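The Second Side

Reading time: 3 min

The record came to me on a Friday in March, in a box with 56 others, and it was the only one without a sleeve. The label said Makris, in small grey letters, and under it "Clilletti Sessions, Side Two". There was nothing on the other face. It was smooth like a plate.

I had at that time a shop in Clollow, on the street which goes down to the river. I bought records from people who were moving house, and sold them to people who had just moved. It was not a good business but it was a calm one. In the afternoons I cleaned the records with a soft brush and listened to one side of each.

I put the Makris record on at four o'clock. First there was a long noise of the room, a chair, somebody breathing. Then a guitar began, very slowly, and after it a second guitar, which did not follow the first but waited for it at the end of every phrase, as you wait for an old person at the top of the stairs. I forgot the brush in my hand.

I knew the tune. My mother had sung it in the kitchen in Varkodton, without words, when she was rolling the dough. I had always believed that she made it up.

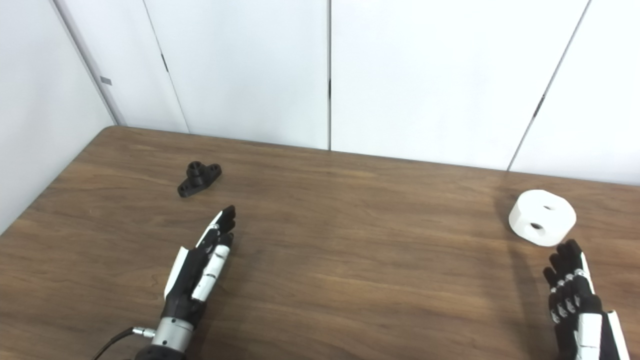 The long table, brown from one end to the other.

I played the side three times. Then I closed the shop early and took the bus home with the record under my coat. It rained, and I held my arm pressed to my body so stiffly that the driver asked if I was hurt.

My mother was by then very old and did not hear well. I moved her chair close to the loudspeaker and turned the sound up. She listened with her eyes on the window. When the second guitar came in she lifted one finger, and she kept it in the air until the music stopped.

"He is late," she said. "Always he is late at that place."

I asked her who. She said it was only a man who had played at the dances at Clilletti, in the hall behind the mill, before my father. He had gone with a friend to the city to make a record, and he had promised to send her one. She had waited for it one winter. Then she had married, and there were other things to wait for. 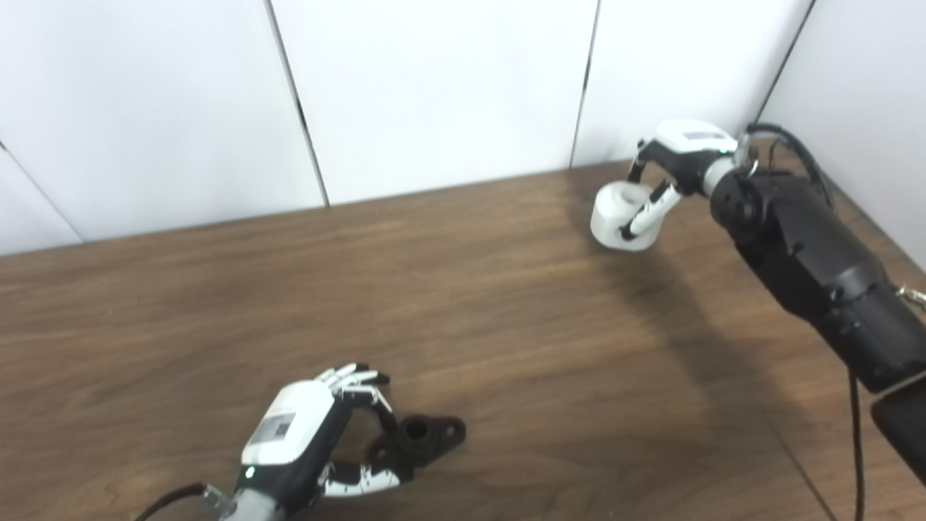

White panels, and the table below them.

I wanted to know more, naturally. I asked if he was the first guitar or the second, and she looked at me as if the question was stupid.

"The second," she said. "Now play it again, and don't talk."

Later I wrote to a collector who kept a list of small labels. He answered that Makris had pressed 412 copies of one record and closed the same year. Side One had never been found on any of them. He offered me a price, and the week after he offered me a better one: 2,760, which was more than the shop earned in a good month. I wrote back that the record was not clean enough to sell.

This was true. There is a scratch near the end, made in my mother's sitting room, because she insisted to put down the needle herself and her hand shook. Each time it comes round, the first guitar plays the same four notes again, and again, until somebody gets up from the chair. She never wanted me to get up quickly.

I still have the shop. The record is at home, in a sleeve I cut from brown paper, and on the paper I have written the name of the tune. I had to ask her for it. She thought for a long while, holding her cup, and said that he had never told her, so I could write what I liked.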